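About Dradetti

Hi, I'm Leonie, and I run a shop that sells pretend lunch. Bread, tomatoes, cheese, lettuce, a fried egg or two, plus the trays and plates to serve it all on. That's pretty much the whole catalog, and I could talk about it all day (ask my family).

Dradetti started with a sandwich. My daughter was going through a phase where every grown-up who walked into our house had to sit down on the rug and be fed, and our play food was a mess of odds and ends from three different sets. The bread was tiny, the tomato was bigger than the bread, and the cheese had gone missing behind the radiator. I kept looking for plain slices that stacked up into something like a real sandwich, and I kept coming home with another plastic pizza!

So one January I rented a table at a school fair and sold sets I'd put together myself from loose pieces I'd hunted down. I brought 21 of them. They were gone before lunch, and a teacher named Kerstin Kuhlmann asked if she could get more tomatoes, only tomatoes, for her kindergarten room. I wrote her order on the back of my parking slip and that was the first page of our order book, more or less.

We're still small. Arne Janssen packs the boxes and answers the phone, and he'll find you a single replacement slice if you describe it well enough. I pick the pieces, write the website and do the photos. Between us we have one room with too many bins in it, and we carry around 100 different foods, though bread outsells everything else by a mile. I didn't see that coming. Kids go through bread like you wouldn't believe.

What I look for is pretty simple. I like a slice to be a slice, with a crust you can tell from the middle, in colors a three-year-old can name from across the room. I like pieces that make sense on a tray next to each other. I'm less fussy about scuffs, and our own demo pieces have been through a lot of lunches.

Most of our customers are preschools, waiting rooms and grandparents. If you're setting up a play kitchen from scratch, I'd start with two breads per child and one good tray, then add from there as you see what they reach for. Our Wegener set is built that way and it has 20 pieces. The Imar set is the smaller one, mostly sandwich stuff, and it fits in a shoebox.

Got a question, or a missing tomato? Write to us any time. Mornings are best for the phone, because by four o'clock I'm usually on somebody's rug eating a sandwich.

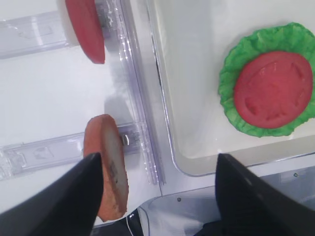

Leonie Oltmanns

Owner, photographer and chief bread picker at Dradetti. Send me your kids' strangest sandwich orders, I love getting those!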